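Bastari Table, Pale Finish
Made by Kivora

We have been selling the Bastari for a good few years now, and it is still the table we end up steering people toward when they come in wanting something light and friendly that won't boss the rest of the room around. The top is real wood in a pale blond color, and the grain does most of the decorating for you (long, easy curves, closer together in some spots and wide and wavy in others, so no two tables ever come out quite alike!).

Size: 30 inches high, seats six
Price: $709, delivery included within the county
Matching bench: $215
Finish: Vulico clear, satin
Lead time: 3 weeks, a little longer in September

The Vulico finish keeps the wood close to its natural color and has a soft sheen when the light lands on it. Wipe it down with a damp cloth and a drop of dish soap, dry it along the grain, and please use a trivet under anything straight off the stove. Blond wood does warm up over the years, so move your fruit bowl now and then or you'll find a paler ring waiting underneath it.

The legs come off with four bolts, and the wrench is taped inside the apron. If you already own the Wegener chairs from our older line, they tuck under nicely, arms and all.

Stop by any afternoon and run your hand over the one in the showroom. We're happy to send a finish sample home with you, too.

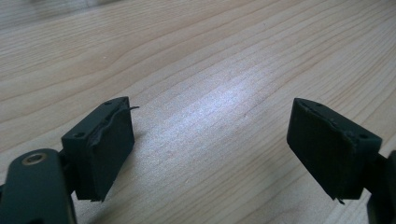
Wegener chairs owner checking in: the arms do clear the apron, but only after I took the felt pads off the feet, so measure yours first if you've added any.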